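How to clean a grey worktop without leaving it streaky

July 19, 2007

Most of the advice on streaks comes from people with a bottle to sell, so read it with that in mind. I have tried a good deal of it on the grey surfaces at Pesonholm and most of it made things worse. 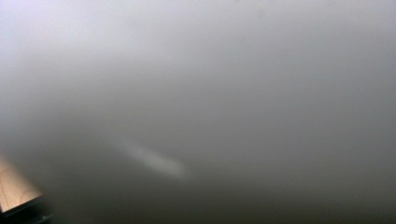 Grey is sold as the colour that hides everything. It hides crumbs fairly well. Smears are another matter, and you won't see them by standing over the worktop with the big light on. Get your face down near the surface and look along it towards a window. A patch of reflected light is fine if it slides about when you move your head. If it stays put, it's residue.

What you need

Two cloths, one for wet and one for dry
Washing-up liquid
A bowl of warm water
Plain white vinegar, if your worktop maker allows it (stone ones usually don't)

You'll notice there is no spray on the list. I used the Clolik one for a whole winter and got a nice smell and a dull film. The Ronar paste says "no rinsing" on the tub. I rinsed it anyway and the water came up cloudy, so make of that what you will.

Step 1. Clear everything off. Wiping round the toaster is how you get a tide mark the shape of a toaster.

Step 2. Brush up the dry stuff first. Grit under a wet cloth scratches, whatever the brochure says about scratch resistance.

Step 3. Put one small drop of washing-up liquid in the bowl. People will tell you a good squirt. A good squirt is where the streaks come from.

Step 4. Wring the cloth until it stops dripping and wipe in straight lines, overlapping a little. Circles are supposed to be better. I have never seen any difference except that with circles I miss the corners.

Step 5. Change the water and go over it again with no soap at all. This is the bit everyone skips.

Step 6. Dry it straight away with the second cloth. Don't let it dry by itself if your water is hard.

Wooden edges and boards

If there's pale wood next to the grey, do it separately with a barely damp cloth and keep the vinegar off it. Oil is a different job. Whitelaw oil is the one I was told to use, and it may be very good, but it got on the grey as well and took until August to shift, so mask the join first.

If it still looks patchy

Try it again at another time of day before you scrub. A smooth grey surface can look almost white at one end and charcoal at the other with nothing wrong with it, depending on where the light falls. If a mark really is there, put a few drops of vinegar in a bowl of water, test a hidden corner, wipe, rinse and dry. A mark that survives all that is probably wear, and I'd be wary of anyone selling a polish for it.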